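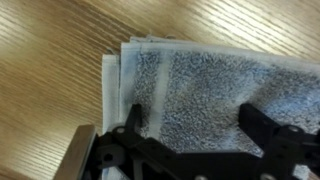 Words: Thibault Gaillard
Posted 20th January in Workshop Visits

Brisa Camacho and Lauri Oksanen share two benches at the back of the Clutcombe workshop, between the lathe and the sink. Their project, Fikero, is a single arm with a two-finger gripper, meant to handle towels. It has been going since last March.

Camacho wrote the control software. Oksanen does the mechanical parts and most of the wiring. Neither had built an arm before.

"I wanted cloth from the start," Camacho says. "Blocks are a solved problem for my purposes. A block has six numbers and you know where it is. A towel has as many numbers as you care to measure."

The gripper's fingers are black and angular, one squared off at the top and the other a chunky block. Oksanen drew them slimmer at first. The slim pair bent when the arm pushed down on a stack of terry, and the tips spread apart by enough to let the top layer go.

"We measured 2 mm of spread at the tip under load," he says. "You can't see that from across the room, but the cloth finds it. So I made the section deeper and accepted that we would be worse at getting under things."

Getting under things remains the main difficulty. A folded towel presents its edge as a set of steps, and the arm has to decide which step it is holding. The camera is mounted at the wrist and looks past the fingers, so they take up the bottom of the view at all times. Camacho masks them out before looking for edges.

White hems help. On a speckled grey-blue towel the hem is a flat, bright band with a stitched line beside it, and her edge finder locks to it readily. Plain towels with a hem in the same colour are much harder. "With those it picks a shadow about as often as it picks the fold," she says. "Loose threads are bad too. It will follow a thread."

Wood grain caused a separate fault. Fine parallel lines on the table were being read as stitching. She fixed this by testing for texture on one side of each line: pile on one side and a smooth band on the other is a hem, and the same surface on both sides is table.

The motor driver is a Contreras board, bought second-hand. It limits current well but reports it slowly, so grip force is set in advance and left alone during a move. Oksanen would like to close that loop. He has a load cell for it in a drawer.

Camacho has logged 377 attempts at a single fold on one towel. She counts 185 of them as good, meaning the two edges ended up parallel and nothing underneath had been dragged.

"Just under half," she says. "Most of the bad ones are a double pick. It takes two layers and carries on quite happily."

Asked what comes next, Oksanen lists the cable run, which chafes at the elbow, and the screws on the gripper housing, which he wants to replace with one size throughout. At present a finger change needs two different drivers. Camacho wants a second camera, fixed above the table, and more towels.

They will keep the benches at Clutcombe until the end of March. After that the arm goes to Oksanen's garage, where the table is lower and the base will need a new riser.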